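March, workshop book, 7.40 am

Kiln room first. Overnight firing on the Wostdale clay finished but the controller says it dropped out twice in the hold, so the glaze tests on the bottom shelf are anyone's guess. Left the lid shut. Will open at lunch, not before, whatever anybody says.

Main job today is the glaze recipe records. Every test tile gets a number on the back and the number is supposed to match a card. We are up to 3435 and the cards are in a state. Box two has cards with no oxide weights at all, just "a bit more than last time". Useless. Some of that is my handwriting.

Tile 3435 for the record: Thaler base, tin added, cobalt left out on purpose. Came out a warm white with a faint pink where it ran thick on the edge. Nice. Want it again on the bigger bowls but need to know wether the pink is from the base or from the chrome in the tile next door. Chrome travels. Should have put them on separate shelves.
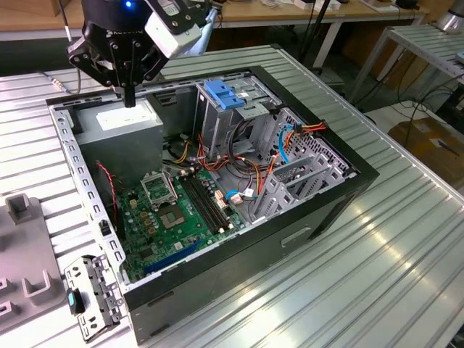
Plan for repeat: same base, same tin, one tile alone in the small kiln, one with the chrome green beside it. If only the second goes pink, we have the answer and the recipe is no good by itself. Batch size 200 g dry, sieved twice. Do not eyeball the water. Last lot was like custard and had to be thinned, which is why the cards for that week all say "thick??".

Also the scales. Drifting again. Zeroed, weighed the brass weight, came back fine, weighed it ten minutes later, low. Put them on the stone slab away from the door and it behaved. Draught probably. Leave them there please.

11.15

Sorted box one. Pulled out all the cards for the ash glazes and put them behind a red divider. Duplicates clipped together, not thrown. Prarard samples get their own section, their feldspar is a different bag from ours and mixing the two up cost us a whole shelf in the winter.

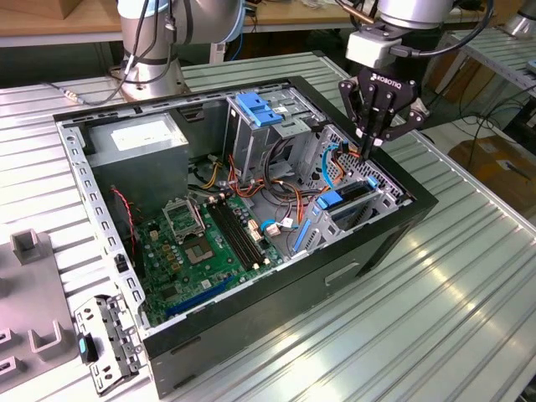
Numbering needs a proper rule before anyone makes more tiles. Proposal: one number per tile, scratched in while leather hard, never in pencil, pencil burns off. Shelf position goes on the card too, top, middle or bottom, and which side. Empty spaces get written down as empty. Same as the board in that open computer case, where the processor socket has nothing in it and you can see so at a glance because the bracket is standing up. A blank on a card tells you nothing, could be an empty space or could be somebody forgot. So: write "none".

Studero want the bowl samples by the end of the month. Told them the white is likely, pink not promised. They liked the pink. Of course.

13.05

Opened the kiln. Top shelf good. Middle shelf good apart from one crawled tile, greasy fingers I reckon, bisque was handled too much. Bottom shelf underfired, dry and scratchy to the nail. Refire the lot, cone up in the front this time so I can see it through the spy hole.

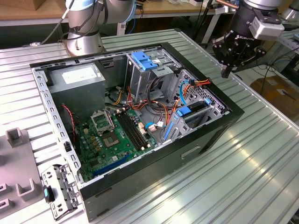 Labels on the bins next. Half the lids have the old name on the side and the new one on top, and when the lids get swapped it's chaos. Paper label on the body of the bin, big, facing up the way you reach in. The power supply in the computer has it right, white label flat on the top face, first thing you see with the case open. Whiting and talc are the worst two for getting mixed up, do those frist. Lids stay plain from now on.

To do: order tin, new sieve mesh (the fine one has a hole by the rim), mix the two repeat batches, wash the buckets from yesterday. Small kiln free after four.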